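Search the archive
All lists This list Subject Author

Subject: Re: [chores] Table clearing: are we there yet?
From: Aleksi Halonen
To: chores list

Encarnación Moya wrote:

> I have read three announcements since November claiming that "tidying
> the kitchen" is now within reach of a single arm with a two-fingered
> gripper. Givov's says it outright. Our group at Flerura gets asked by
> care homes whether they should wait a year and buy one. I would like
> to give them an answer with some engineering behind it. What fails
> first? Is it perception, grasping or planning? And does anybody have
> figures from a mixed table, as opposed to a row of identical cups?
>
> Encarnación

Encarnación,

Short answer: no, they should not wait, and no, they should not buy. Longer answer follows. I can only speak for table-top pick and place with one fixed arm. Trinidad knows far more about mobile bases and may want to correct me on anything that involves moving between rooms.

On your first question, the order in which things fail has changed. Three years ago I would have said perception without hesitation. At present the detector finds nearly everything on the table and names most of it properly. The failures now sit in the last few centimetres before contact, and in what the system believes after the fingers have closed. It will carry nothing at all to the rack with great care, and log a success.

We ran 1000 attempts on mixed tables for the Nirkico work. Each attempt was one object, from a random starting pose, to a stated destination. A person reset the table in between. Of those, 200 ended in a failure that needed a hand to put right. That gives 80 per cent, which reads well in an abstract and is hopeless in a kitchen. If clearing a table takes ten moves and the moves are independent, you finish without help on slightly more than one table in ten. They are not independent, as it happens, and a bad early move makes the later ones worse.

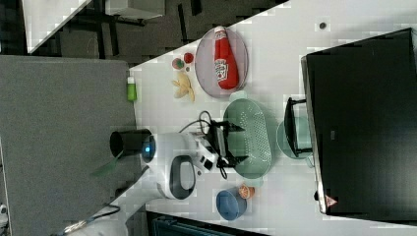
The failures were not spread evenly. Grouped by the shape of the thing to be picked up, worst first:

Thin rims and perforated ware. Colanders are the standing example. The fingers have to take the rim or a handle from above, and the margin in height is small. Come down too far and the fingertips press on the base. Too high and they close on air. A suction cup would do no better on a grid of holes.

Bottles lying down. Lifting one is easy enough. Standing it up afterwards is another matter, as it needs a turn of the wrist that often takes the arm close to a joint limit. Patricio's planner will find the turn if given time, but it sometimes does so by way of a pose that sweeps the forearm over half the table. A bottle resting on a plate is worse again, as the plate is apt to move with it.

Soft or irregular things. Fruit skins, cloths, anything with lobes. Pose estimation is close to meaningless here and we just aim for the thickest part. It works more often than it deserves to.

Small round things. These were the surprise. Grasping them is reliable. The trouble is that a near miss rolls them, and the plan is already out of date by the time the arm gets there. Looking again before every move cures most of this and costs you 2 seconds a time.

Upright cups and bowls in open space were so dependable that I have left them out. I suspect they make up most of the objects in the announcements you mention.

On cables: please, if anyone on this list is building their own arm, route them inside or clip them close. A loop hanging near the gripper will catch a rim sooner or later, and it will also turn up in the wrist camera's view as an obstacle that follows you about. I lost the better part of a month to this before Sigrun Sæther spotted it in the logs.

On planning: I would call the ordering problem solved for tables of this size. Deciding that the bottle must come off the plate before the plate is moved is the sort of thing current models get right. What they do not do is notice that the first step failed and change the second. Sigrun's patch to the Carretero controller checks the finger gap after closing, which catches the empty grasps. It does nothing for the half-grasps, where something is held but will not stay held. I would put money into force sensing at the fingertips before I put any more into larger models. Others here will disagree.

On cost of attention, since that is what a care home would be paying for: a person clears such a table faster than our arm clears the first object. The machine only makes sense if that person can leave the room. At one intervention in five moves they cannot.

What I would tell your care homes is to ask any seller for three things in writing. The number of attempts, including those where a person stepped in. Whether the objects were seen in training. And who put the table back between runs. If the reply covers only the first, treat it as no reply.

The log runs to 1828 lines in its present form, resets and comments included. I can send it to anyone who asks off-list — it is plain text and not tidy. The column headed "cause" was filled in by two of us with different ideas of what "slip" means, so do not lean on it.

Wet items, glass and anything with food still on it were outside the test. I have no figures for those and would distrust mine if I had.

Aleksi

Contact the list owner | Copyright remains with the individual authors | Back to top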